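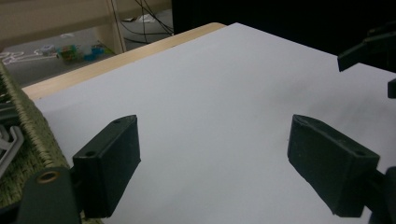
Mar 22, 2026

Paper handling, Rondport bench. Writing this up before Monday so the early shift has it.

Ran 100 single sheets through the pick step on the Karpenko settings. 13 missed, mostly the fingers closing above the sheet. Dropped the approach height by 2 mm and the next batch was better, but I stopped before finishing it so no figure yet.

The bigger point is the job itself. Sorting and laying out used to be one person's whole morning. Now whoever is on spends it clearing misfeeds and logging them, and the log takes longer than it should. Unathi Zwane wants the log cut to one line per fault. Agreed. She also asked who signs off a batch when nobody has handled the sheets. I don't have an answer. Will raise it with Dirkalport.

Two of the packers asked to learn the teaching side. Six sessions each should cover it. Their hours stay as they are until July, after that it isn't settled and I've told them so.

To do:
- finish second batch at the lower height
- new fault codes, short ones
- ask Basa for spare finger pads
- move the stop button nearer the seat, people are stretching for it

Recent entries
Fault log, first draft
Shift pattern notes
Pad wear check

This site uses cookies to keep you signed in. OK

Rondport workshop notebook | Contact | Back to top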